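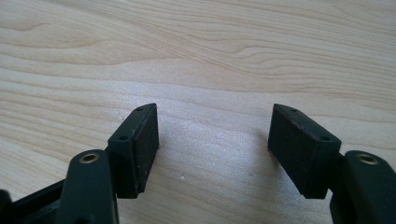

Sight-singing instruction in community choirs has generally been organised around pitch, with rhythm treated as something singers will absorb from the conductor's beat. The programme examined in this section reverses that order. Singers first tapped the rhythm of an unfamiliar line with the flat of the hand, then spoke it on a neutral syllable, and only then sang it. The tapping stage requires no instrument and very little space. Any firm, level surface will serve, and a pale wooden tabletop of the kind seen in Figure 1, with its soft, wavy grain, is as suitable as a practice pad for this purpose. Singers who preferred to remain standing tapped on the folder or the thigh, and their results were pooled with those of the seated group.

Participants were drawn from five amateur choirs, identified here by the names of their rehearsal districts where permission was given (Mendis, Paven and Seyoum) and by letter where it was not (Choirs D and E). In total, 70 singers completed the programme. All had sung in an ensemble for at least one full season, and none was receiving private tuition at enrolment. Self-reported reading ability varied considerably within each choir, most noticeably among the altos at Paven, where fluent readers sat beside members who learned every part by ear from rehearsal recordings.

The programme ran for four terms. Each weekly rehearsal opened with a short reading exercise led by the choir's usual conductor from a common workbook, referred to as the Diltimby sequence after the summer school at which it was first trialled. Conductors were asked to keep to the printed order of exercises and to refrain from demonstrating any line before it had been attempted. They were otherwise free to choose tempo, seating and vocal register. At Seyoum, the conductor moved the exercise to the middle of rehearsal when a bus timetable changed in March and a number of tenors began arriving late. This departure was recorded and the data were retained.

Attempts were recorded individually at the end of each term. After incomplete recordings had been excluded, 1134 attempts remained for scoring. Two raters, Robel Mekonnen and Kidus Ejigu, scored each attempt separately for rhythmic accuracy, pitch accuracy and continuity, the last being defined as the ability to proceed past an error without stopping or returning to the beginning of the phrase. Neither rater had conducted any of the participating choirs. Where the two scores differed, the recording was replayed and a joint score was entered. Most disagreements concerned dotted figures at slow tempi – a point at which singers tended to drift toward triplets by degrees – and the scoring guide was amended after the first term to include recorded benchmarks for this fault.

Continuity improved earlier than either form of accuracy. By the end of the first term, singers in all of the choirs were more likely to continue through an error, although the errors themselves were scarcely less frequent. Rhythmic accuracy rose in the second term and pitch accuracy in the third. Gains in pitch were uneven, and basses at Mendis showed no change that could be distinguished from ordinary variation. Their conductor attributed this to a repertoire that rarely took the section beyond stepwise motion, an explanation the present data can neither confirm nor exclude.

The absence of a comparison group limits the claims that can be made. Regular attendance, greater familiarity with the recording procedure and the ordinary benefits of rehearsal would each be expected to raise scores over time. The order in which the three measures improved is less readily explained by these factors, and it is taken up again in the discussion of workbook design in the following section.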